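4.2 Choosing a side and staying with it

In this section we look at the question of side choice in licensed action games, where the player can play the same conflict from two opposite sides. We used the game Moltow as the main case, as both of its campaigns have the same number of missions (11 each) and share most of the maps. The second game, Tarar, also has two campaigns, but the second one opens only after the first is finished, so it is used for comparison only.

The play records come from the Odereo service, to which players send their save files by their own choice. After removing files with no finished mission, 551 players were left for Moltow. For each player we noted the side chosen at the first menu, the mission where the player stopped, and whether the other campaign was ever opened. We did not have access to age or country, and so we say nothing on these.

Our first expectation was that players who know the film would choose the heroes. The records alone can not show this, so we also held interviews with eight players in July. Most of the interviewed players said that they had seen the film before buying the game, but they gave very different reasons for their choice. One wanted the flying characters, which in Moltow belong only to the villains. Another took the heroes because the hero side was already highlighted in the menu and he pressed the button too fast. We think the second case is more common than players like to admit, and it is a weakness of every study which reads a menu choice as a moral choice.

A second point is the order of difficulty. In the hero campaign the player must protect buildings and persons, and a mission can be lost even when the player's own character is in full health. In the villain campaign there is nearly nothing to protect. Several players described the hero side as "more work for the same story." This agrees with the earlier remark of Afridi, in her study of Pirnent, that a game may tell the player who is good but the rules tell him who is having fun. The designers of Moltow seem to have noticed the problem, since a later update made the protected buildings stronger. All save files used in the present section are from after that update.

The shared maps create a further effect. A player who changes sides meets the same streets again, now with the enemies placed in the opposite direction. Some of the interviewed players enjoyed this and spoke of it as seeing the battle from the other window. Others felt that they were paying two times for one game. We could not connect these opinions with skill, as the good players were found in both groups.

It should also be said that the two endings are not equal in length. The hero ending has a full film scene with voices, while the villain ending is a short text and a list of names. Players who finished the villain campaign first often did not believe that it was the end, and they searched the menu for one more mission. In Tarar this does not happen, as the game has one common ending after both campaigns.

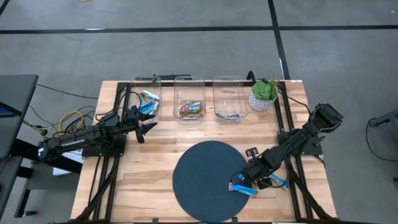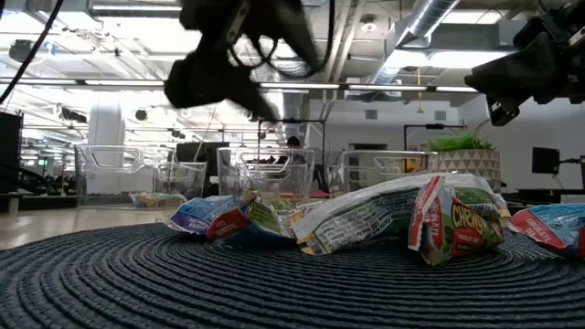
Figure 6. Tabletop with the round mat, two views.

Uzma Afridi, who read a draft of this section, answered that we give too much weight to the ending, since a player who stops in mission three has never seen it and can not be disappointed by it. In her opinion the first boss fight explains more, and she asked us to compare the two campaigns at that point before speaking of endings at all. She added that the villain side in Moltow lets the player skip this fight after several defeats and the hero side does not. We have kept the text as it was, but the comparison she asks for is made in Section 4.3, where the stopping points are given separately for each side.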